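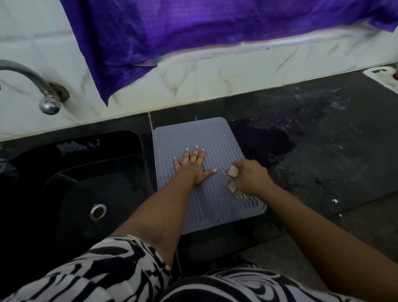 Fui en febrero a la jornada de puertas abiertas de Prillitz, donde enseñaban su brazo de cocina, el Yeo. De la visita traje apuntes sobre limpieza, que comparto aquí.

## Alfombrillas de silicona con relieve

El técnico, Ayman Chamoun, nos contó que el Yeo necesitó 177 intentos para aprender a frotar una alfombrilla sin arrastrarla por la encimera. Para nosotros es más fácil:

- Una mano abierta y plana sobre la alfombrilla, la otra frota.
- Seguir primero la dirección de las ondas y después cruzarlas.
- Apretar poco.

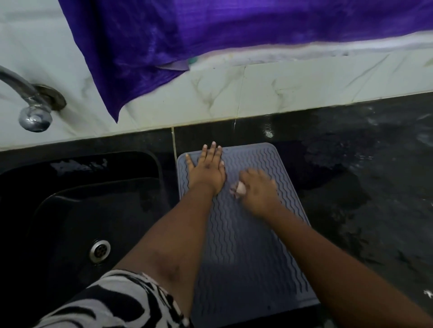 El jabón se queda en el fondo de los surcos, así que conviene aclarar dos veces. Yo uso agua a 42 grados, la misma temperatura que tenían en la demostración. También hay que levantar la alfombrilla y limpiar por debajo, cosa que el robot todavía no hace bien: en casi 31 minutos solo la levantó una vez.

## Encimera oscura

En piedra negra se ve cada gota. Hay que secar enseguida, desde la pared hacia el fregadero. 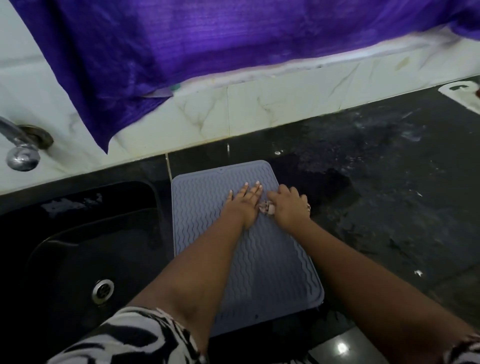

Para los restos de cal al lado del grifo, un paño con un poco de vinagre, pero nunca sobre mármol ni sobre granito sin sellar. El señor Chamoun recomienda probar antes en una esquina.

El Yeo cuesta 2.579 euros sin la pinza. Por ahora sigo con mis manos.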